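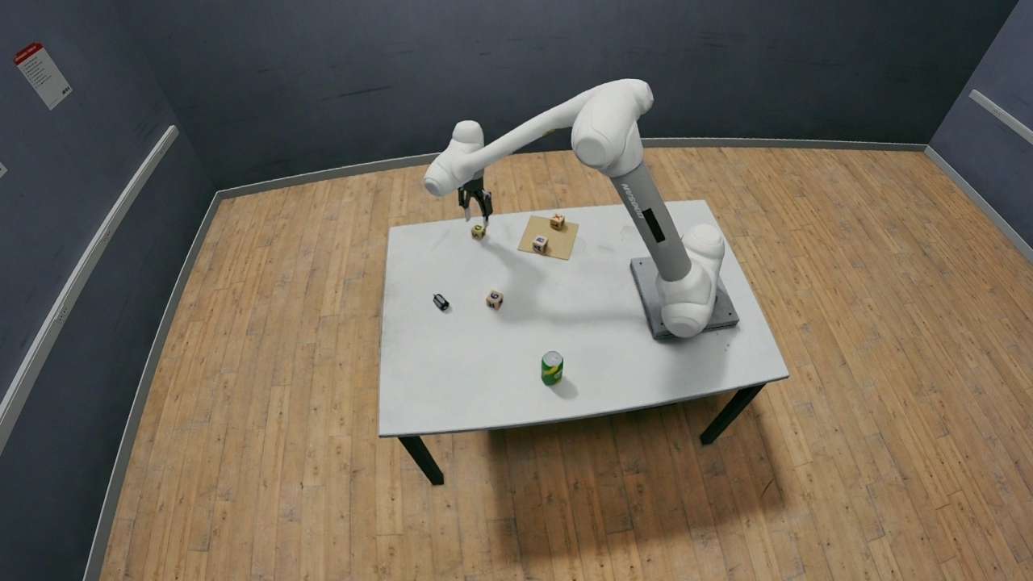
Search this forum
Advanced search

Harahap co-op campaign - is the Breltedcombe chapter the best thing Vallero has done?

mossy_kev
Finished the Breltedcombe chapter on Wednesday night with my brother and I've been grinning ever since. If you bounced off Harahap in the first few hours, please go back! The opening is slow, I'll give you that, but once the ferry drops you at the harbour and the whole town is on a clock, it's a different game. Shops close, guards swap over, the baker's kid wanders off to the lighthouse and you can follow him the entire way if you feel like it. We spent 80 minutes just tailing people and writing down where they went.

The music too. That bit where the bells come in over the accordion - I had to put the controller down.

14 likes

tinpot_general
Glad you liked it but I'm going to be the grump. The clock is great for one evening and then it's a chore. Missed the locksmith by a few seconds, had to sleep at the inn, missed him again. My partner started doing the dishes between attempts. Melovent had the same kind of town and let you skip forward an hour at a time from any bench. Why would you take that out for the next game? 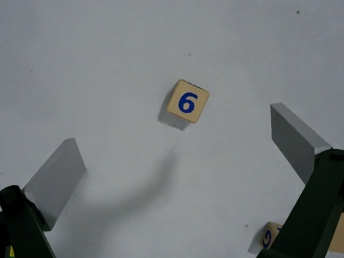
mossy_kev
Fair point on the locksmith, he's a pain. But the benches are exactly why I never felt anything in Melovent. You'd skip to noon, skip to dusk, grab your key and go. In Breltedcombe we ended up stuck under the awning waiting for him and overheard the two fishmongers arguing about the missing boat, and that opened up the whole smuggler side story. I would've skipped straight past it.

9 likes

quollhunter
Wait, there's a smuggler side story??

mossy_kev
There is and it's brilliant! Stand near the fish market before the second bell, don't talk to anyone. Saying no more.

dropbear_dan
Siding with tinpot on this one, partly. I love the town, favourite setting in years, but the co-op tether kills it for me. If one of you is in the church the other can't go past the square. For a chapter that's all about splitting up and watching people, that's a strange call. My mate and I did it with him standing in a doorway for half the night.

Colours are gorgeous though. The harbour at dawn is my desktop background now.

pearl_ibis
You can loosen the tether in the host's options, under Session, last tab. It only covers the town and not the tunnels, but it goes nearly the whole way to the lighthouse. Took me until my second run to find it so don't feel bad.

22 likes

dropbear_dan
You are joking. Okay, replaying it this weekend. Thank you!

Zulkifli Ismail
Long time reader, first post. I'm at 628 out of 800 on the town ledger and having the time of my life. For anyone else filling it in, the entries under "Neighbours" only count if you hear both halves of a conversation, so pick a spot and stay put. The well behind the inn is a terrific one, you get the nurse and the postman back to back.

I do agree the locksmith is a bit mean. A note on his door saying when he'll be back would fix it.

17 likes

tinpot_general
A note on the door! Yes! That's all I'm asking for. I don't even need the bench.

And 628, good grief. I'm on 41 and thought I was doing well.

quollhunter
Back from the fish market. Okay. OKAY. I take back every rude thing I've said about fishmongers. The bit with the lantern signals - did you two work out the pattern yourselves or look it up?

mossy_kev
Worked it out! My brother drew it on the back of a power bill. We had it upside down for ages, so we kept signalling the wrong boat and getting rowed out to that grumpy fella with the goat. Worth doing wrong at least once, his dialogue changes each time.

tinpot_general
I still reckon Melovent has the better ending. Happy to fight about that in its own thread.

pearl_ibis
Start it and I'll be there. You're wrong, but I'll be there.

1315 views | 13 replies | Share this thread

Contact us | Forum rules | Copyright the forum owners and individual posters | Back to top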